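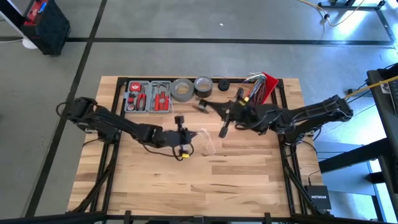

Tools and tabletops: the Puscombe workroom gallery

Puscombe is a shared workroom for household repairs and small making jobs. This gallery is about the ordinary gear: hand tools, tape, string, the tops we work on and the places things get put away. The photos were taken by several members over the year and the captions were put together by Despina Kyriakidis and Pak-hei Kuo. Click any picture to enlarge it.

Last updated 18th June. There are 30 photos in the full set. The ones with longer captions are on this page and the rest are in the archive.

Grey tool case
The case with the red-handled tools. Tape measure and pliers go in the left compartment, screwdrivers and small hammer in the right. The lid comes off altogether, so put it somewhere you will find it again.

Silver tape
Good for bundling offcuts and patching a torn dust sheet. Please don't use it on timber that is going to be oiled. The glue stays behind and has to come off with a scraper.

White string
For tying up parcels, marking a straight line and holding light parts together while glue sets. Tangles can be saved if you start from the loose end and don't pull. Pieces shorter than your forearm go in the jar.

Butcher-block top
Striped timber, light tan, oiled twice a year. Marjatta Tikkanen did the January coat. She wipes it on thin with an old T-shirt, leaves it overnight and rubs it back in the morning. Water rings come out with fine sandpaper if you get to them early.

Pliers, before and after cleaning
Surface rust around the pivot. They were soaked, scrubbed with a toothbrush and given one drop of oil. The jaws now open with one hand.

Screwdriver tips
Three flat blades side by side. The one on the left has been used to open paint tins and has a rounded corner. There is a proper tin opener on a hook beside the sink.

Small hammers
Used mostly for picture hooks and upholstery tacks. Polyxeni Kontogiannis replaced the handle on the older one after the head started to move. The wedge is steel and was driven in across the grain.

Tape measures
Checked against the steel rule on the wall. One was reading 2 mm over because the hook at the end had been bent. It has been straightened and is back in use.

Ourania's chair
Ourania Makris brought in a kitchen chair with two loose rungs. The old glue was scraped out of the sockets and the joints were pulled tight with cord and a stick, twisted until the rungs sat square. She took it home the following week.

The Khasawneh cupboard
Named after the family who donated it. Glues and finishes are on the top shelf, sandpaper is in the middle sorted by grit, and rags are at the bottom in the metal bin. Oily rags are laid flat outside to dry before they go in the general rubbish.

Sandpaper drawer
Relabelled in January. The coarse sheets run out first. If you take the last one, write it on the list inside the cupboard door.

Jar of odd screws
Emptied onto a tray and sorted one wet afternoon. Pak-hei counted 134, of which 17 were brass. The brass ones have their own tin.

Sharpening the Goseck chisels
Goseck is our Saturday hand-tools group. The chisels are flattened on the back first, then worked on the bevel. The slurry on the stone is wiped off with newspaper and does not go down the sink.

Dust sheets on the line
Washed cold, no softener. They are folded in quarters and kept under the stairs.

Shadow board
Outlines painted in dark green by Marjatta. The space at the lower right is for a coping saw that is away being repaired.

End of the day
Tops brushed down, cases closed, bins emptied. The brush hangs by the back door and the dustpan sits under it.

Adding your own photos

Members can send pictures of jobs and tools to Despina at the desk. Landscape shape works best on this page. Include a line or two saying what the item is and what was done to it. Please ask before sending a photo with another member's face in it.

Prints of any picture can be ordered through Cavus, the copy shop next door. Give them the caption title and they will find the file.

Previous gallery: Garden gate rebuild
Next gallery: Mending and patching
Back to all galleries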